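Wrist camera only vs wrist plus overhead: our shelf restocking result

fernhollow
Posted 08/03/2018
Hello all, long post, so get the kettle on. Some of you asked how we got on with the Kakon policy once we took the overhead camera away. We trained on 468 demonstrations, all done by hand on the Huvton arm, and then ran 70 trials with each set-up. With both cameras it placed the item properly in 92 per cent of trials. With the wrist camera alone it was within 3 points of that, and I really did expect it to fall to bits!

mossy_gearbox
Lovely result, but I'm not convinced. With 70 trials a gap of that size tells you very little either way. Did you shuffle the table between runs, or was everything sitting where it sat in the demonstrations?

fernhollow
Fair question. Items were moved by hand before every trial, and the trays and stands every so often. I'd agree the gap itself is noise. My claim is only that the drop wasn't a big one.

tidewrack
We tried the same thing on Dalgleish last March and got the opposite, a horrid drop. Our shelves were upright though, so the wrist camera lost sight of everything once it got in close. How busy is your table?

fernhollow
Pretty busy, and I suspect that's half the answer. Looking straight down there is nearly always something to steer by, a Snickers bar on the top step or the rim of the wicker basket.
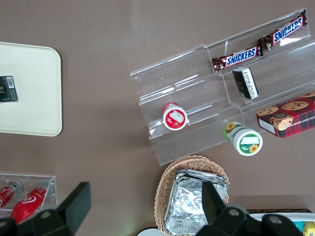

The clear acrylic was my big worry going in, what with the reflections, and I'd still like to run the whole lot again under softer lights before I say anything grand about it.

mossy_gearbox
Then please do the bare table as well. If it's steering by the clutter, you'll soon see it wander.

tidewrack
Seconded. I can send over our Brusley scoring sheet if you'd like the numbers to line up with ours.

fernhollow
Yes please to the sheet. Bare table goes on the list, grumbling all the way.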